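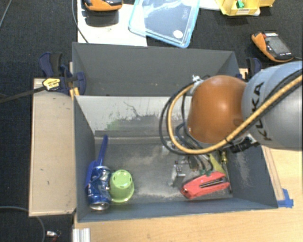

Storage bins should be emptied and cleaned before they are used again. Loose items are easily overlooked at the ends and along the side walls, where a crumpled drink can, for example, may come to rest. Scuffs and scratches like those on the grey bin are marks of wear – they need not be scrubbed out. Wash the walls and floor with warm water and a little washing-up liquid, rinse 2 or 3 times and leave to dry overnight.

Household advice, Skanlow. Reviewed in August by Vittoria Serra.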